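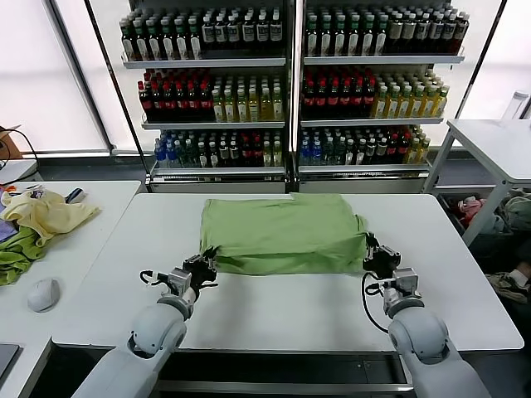 Folding: how to make something big turn small

Have you ever tried to stuff a beach towel into a bag without folding it first? It puffs up, it pokes out of the top, and one corner always escapes. Now fold the same towel in half, and in half again, and in it slides! The towel hasn't lost a single thread. So where did all that bigness go?

It went into thickness. When you fold a cloth in half, it covers only half as much table, but it gets twice as thick. Fold it again and it covers a quarter of the table and has 4 layers. One more fold makes eight layers, then sixteen, and by now you have a chunky little bundle that is getting rather hard to bend.

Why does it get harder?

Cloth is made of threads, and most of the cloth we use at home is woven. That means the threads go over and under each other, like the strips in a paper mat. One layer of threads bends easily. A whole stack of layers has to bend together, and the ones on the outside have further to go round the corner than the ones on the inside. You can feel this with your fingers -- pinch a single edge of a tea towel, then pinch the fat folded edge of a bundle. The fat edge is springy and wants to open up again.

What is a crease?

A crease is a line where the threads have been bent and have stayed a bit bent. Soft creases often drop out if you give the cloth a good shake. Sharp ones can hang on for ages, especially in cotton, and that's when people get the iron out (a job for a grown-up).

Try it yourself

You will need a tea towel or a small hand towel, a ruler and a clear table. Move cups and bottles somewhere safe first!

Lay the cloth out flat and smooth it from the middle towards the edges. Measure how long it is and write the number down. Fold it in half, matching the corners, and press along the fold with the side of your hand. Measure again. Keep going until it won't fold any more, and measure how thick the bundle is each time.

Rizal Wuisan's class at Girside School tried this in February with 20 different cloths, and the thin cotton hankies beat the fluffy towels easily. Fluffy cloth has loops of thread sticking up all over it, and air gets trapped between them, so the layers can't lie close together.

Two more things to try

Can you roll your cloth into a smaller bundle than you can fold it? And does a square cloth fold up more neatly than a long one? Draw what you find -- the wonky ones too!

Written by Bríd Brennan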